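**1/** Notes from collecting cloth demonstrations for the Unmont project, posted as a thread so I can find them again. I operate the arms. Chiharu Kobori trains the model and tells me when my data is bad.

**2/** The goal for this round was 500 usable episodes of one task: pick up a cloth from a counter with two arms, find an edge, pass it across, put it down flatter than it started. We ended the round with 476.

**3/** An episode is one attempt from home position back to home position. I start the recording with a foot pedal, do the task, and press again. Then I type G, F or X. G is good, F is failed but honest, X is throw it away.

**4/** F episodes stay on disk. They aren't in the 476. Chiharu wants them for a separate model that guesses whether a grasp is going to hold. X is for things like bumping the pedal or stopping to answer the door.

**5/** Every recording gets a number when the pedal goes down, including the bad ones. The last number of the round was 931. So a bit more than half were usable, and I was better at it by the end than at the start.

**6/** Cloth is harder to collect than cups or blocks. A cup is in one of a few poses. A cloth is in a new shape every time you let go of it. You can't reset it to the same start, and you don't want to.

**7/** Our reset rule: lift the cloth by any point with one arm, hold it over the counter, drop it. No arranging by hand. In the first week I was tidying it a little before each start without noticing, and the policy learned to expect a tidy cloth. Those episodes are out.

**8/** Tetsuya Takagi asked why we don't just script the first grasp. We tried. The script grabs the highest point. That works fine for lifting and badly for everything after, because the highest point is almost never near an edge, and you end up with a bundle in one gripper and no idea where the corners are.

**9/** What a person does is lift, look at how it hangs, and take the second grasp from that. So that's what we record. The pause where I'm looking stays in the episode. I used to trim it. Chiharu asked me to stop, as the trimmed versions made the arm rush the second grasp.

**10/** On pauses: under two seconds is fine. Longer than that and the policy learns to sit there. If I catch myself thinking too long, I finish the episode and mark it F.

**11/** Wrist cameras matter more than I expected for this task. The overhead view tells you where the cloth is. It doesn't tell you whether you have one layer between the fingers or three. The wrist view sometimes does, if the folds fall the right way.

**12/** Seams are the best clue. A hem is a line the model can follow to a corner. When Chiharu checked where the trained policy was closing its grippers, a lot of the good grasps were close to a hem. We never labeled hems. It got that from the demonstrations.

**13/** Two wrist views from the orange cloth set: 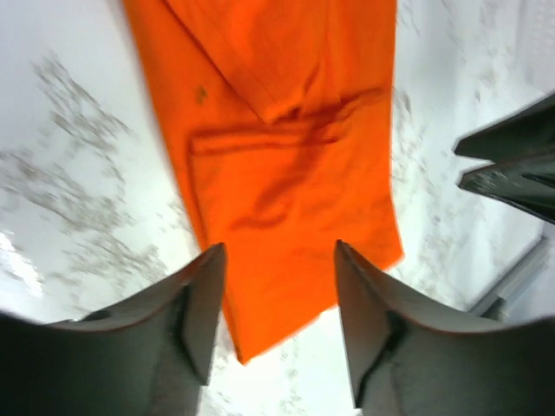
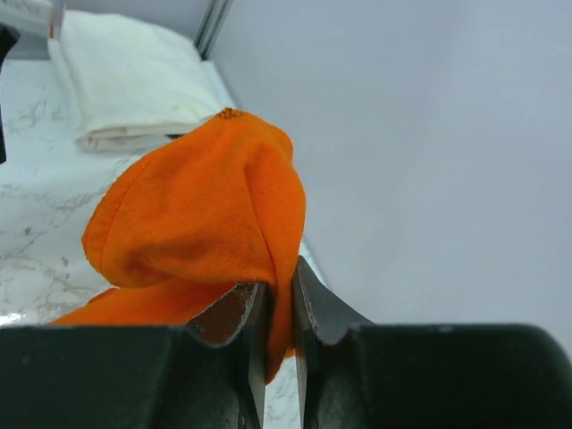
**14/** Color. We did the early episodes with one color and the policy was useless on any other. Now I swap cloths every 20 episodes or so and log which one went in. White on a white counter is the worst case and I've been putting it off. It goes first next round.

**15/** Light is the other thing. The counter is shiny and throws glare into the wrist cameras, more in the afternoon. I asked whether to close the blinds. Chiharu said leave them, the glare will be there when the policy runs too. I only stop if I can't see the cloth myself.

**16/** The recording software is Diltiro. It works. My one complaint is that the label prompt defaults to G if you hit enter without typing. I found 11 episodes marked good that were clearly drops. It should default to nothing. I've filed that.

**17/** Things I do now that I didn't do at first:

- Open both grippers fully before pressing the pedal
- Use the left arm for the first grasp half the time
- Stop after an hour, even if it's going well
- Watch the last five episodes back before starting again

**18/** The left arm one came from Tetsuya. I'm right-handed and my first couple hundred episodes nearly all started with the right arm. The policy would reach across itself to use the right gripper on a cloth sitting right next to the left one.

**19/** Stopping after an hour came from the logs. My failure rate goes up after that and my movements get jerky. The jerky ones still pass as G, so they'd go into training without anyone catching them.

**20/** First training run on this round used everything marked G. It picks up the cloth reliably. The handover works maybe half the time. Flattening is poor. It tends to put the cloth down early and then pat at it.

**21/** My guess is that the end of each episode is too short compared to the rest. I put the cloth down and hit the pedal right away, so there isn't much in the data about fixing a bad placement. Next round I'll leave more of those corrections in.

**22/** Next round is also 500, with mixed fabrics and a second operator. We're hoping to have it done by November. I'll add the handover numbers to this thread once Chiharu has rerun the evaluation with the second cloth set.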